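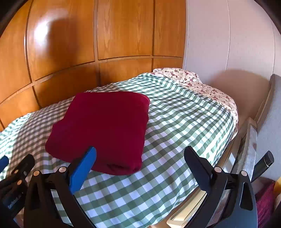
*Blanket station, Dremport. Red fleece folded, gripper over the bedspread.*

**Visit notes, Dremport, 11/19/19**

Typing this up on the train so excuse the mess. Went with Gayan Kodikara to see how Zerden runs its hand-held gripper work in the bedroom set. Main interest was the rules, not the hardware. Arif Samarakoon walked us round, Uriel Barrientos joined for the second half.

Rulebook first. 82 rules when they started, most of them copied from a factory cell. Down to a two-page sheet now, taped inside the door. Much better. Stuff I wrote down:

- Finger pads checked before every session, both sides. Torn pad = stop, no "one more take".
- Hands clear of the pivots when the jaws close. Sounds obvious. Two pinches in the log anyway, both during resets.
- Fold goes back to the same start spot between takes. Bedspread pulled flat by hand, never with the tool.
- Names, mail, photos of family out of the room before anyone records. One person signs for it.
- Bad takes get kept and marked. Deleting needs a second signature.

Liked the last one a lot. We delete far too freely at Werninora and then argue about it in December.

Asked about soft goods. Arif says fleece is the easy one, thin sheets are where people start squeezing to hard and then the demo teaches squeezing. Their rule is lift, look, then move – no dragging across the mattress. Nearly 800 takes logged under that wording, no idea how many before.

Less keen on: the stop word. It's "Paul", after some old test dummy. Fine until a Paul visits. Uriel laughed but didnt write it down.

Also no rule for how long one person holds the gripper. Gayan tried it and his wrist was complaining well before the break. Barrett Lindqvist apparently has a draft on rest times, will chase him.

To do: get a clean copy of the sheet, send ours to Arif, ask Tanvir Talukder whether we can do the two-signature thing without new forms. Train's in – rest of the notes are on paper.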